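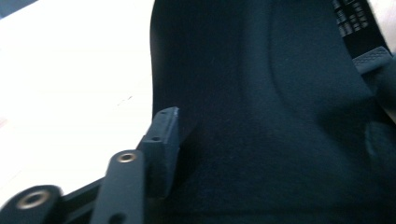 About Floleck Penrose

Floleck Penrose is a small law office above a shoe repair shop, and the stairs are steeper than they look from the street. We handle wills, probate, landlord and tenant disputes, and the kind of contract problem that starts with the words "we shook on it."

The firm opened 23 years ago with one desk and a fax machine. The fax machine is still here. Two county offices insist on it.

We have six attorneys now, and a front desk that answers the phone with a human voice until 5:30. If you call at 5:31 you get the recording, which was made during a head cold and has never been redone.

What we charge

The first 30 minutes are free. Simple wills are a flat fee. Everything else is hourly, and we will tell you the rate before you sit down. If your problem can be fixed with a polite letter, we'll say so and bill you for a letter.

What we don't do

Criminal defense, patents, or divorces between people we already represent. For patents we send people to Wudel & Flasard across the river. They send us their evictions.

Visiting

Walk-ins are welcome Tuesday mornings. Bring the paperwork, including the pages you think don't matter. Parking is behind the building, next to the dumpster.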